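To: Selham equipment list
Subject: Re: Jirkach gripper kit, trial terms

The Gemmont office wrote:

> Members have asked whether the kit may be returned after the
> trial, and whether the price of 416 pounds includes the
> mounting flange. Please advise before the July order is placed.

The supplier, Stougaard, has confirmed both points in writing. The kit may be returned within 26 days of delivery, provided that the fingers are unmarked. The flange is included. Replacement fingers are charged separately at 149 pounds a pair.

Our own review of the kit is still open. Tableware is being handled on the wooden table, with the gripper mounted on the white arm.
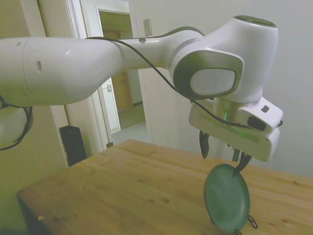

Members who wish to join the July order should reply to this list, stating the arm model and the delivery address. Orders above 700 pounds require a second signature. The supplier's fitting notes will be sent on request.

Equipment Office, Selham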